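Wusberg Opens Its Spring Gripper Comparison to Small Growers and Packers

Wusberg is happy to share that its side-by-side comparison of two gripper finger sets, the Clonon and the Lemieux, is under way and will run through the end of May — and we would dearly love for small growers and packers to come and take a look!

Both sets are being put through the same everyday job, picking up soft fruit and setting it down again, on the same arm and with the same Wesari controller, so that folks can weigh one against the other without having to guess what else changed. The plan calls for 3028 picks in all, shared evenly between the 2 sets, and 34 growers have already asked to see the results when they're ready.

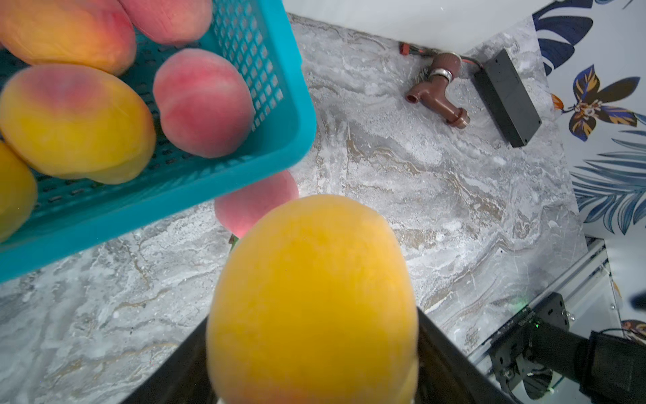
Myfanwy Edwards wrote to us that bruising matters far more to her than speed, and that she would gladly wait an extra second per peach. We've taken that to heart, and bruise checks will have their own chapter in the report.

Visits can be arranged through the Wusberg front desk, mornings until 11:30.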